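From: Damasceno bench support
To: gripper-maint list
Date: Apr 11, 2018
Subject: Re: Left finger lags on close after pad swap

> Swapped both pads on the hand-held unit and now the left
> finger arrives late. It is worse on thin rims than on
> flat-sided containers. Zero was redone twice. Bolts are
> tight. Is this the linkage or the encoder?
> — Trivent, unit 2

Most likely the linkage. An encoder fault would shift both fingers by the same amount, and you report only the left.

Before you take anything apart, close the fingers slowly on nothing and watch the pads meet. If the left one stops short and then catches up, back off the pivot bolt on that side a quarter turn and repeat. We had the same thing on ours at cycle 2,190, right after a pad change. The bolt had been tightened with the finger closed, which preloads the joint. Tighten it with the fingers open.

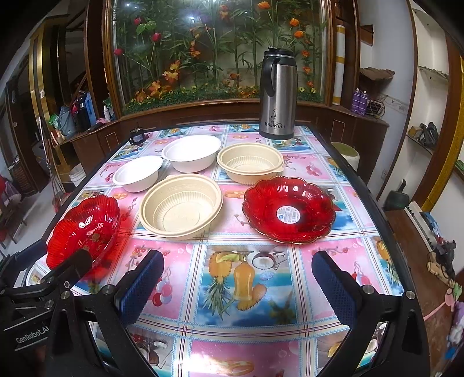 Then redo the zero, fully open first, fully closed second. The Komance sheet has these in the other order, and on our unit that leaves an offset of 2 counts on the left. Small, but you will see it on a bowl rim.

Check the pads too. The new batch from Hirport is slightly thicker at the base, so the old spacer has to come out. If you left it in, the pad sits proud and no amount of zeroing will fix it.

After that, run 30 open and close cycles before you log anything, and compare the closed reading at the start and the end. Ours came back as 537 both times. Yours will be a different number, but it should hold still. If it drifts, send the log and the firmware version and I will look at the encoder side.

Don't put thread locker on the pivot until the reading is stable — it is a pain to clean out.

Damasceno bench support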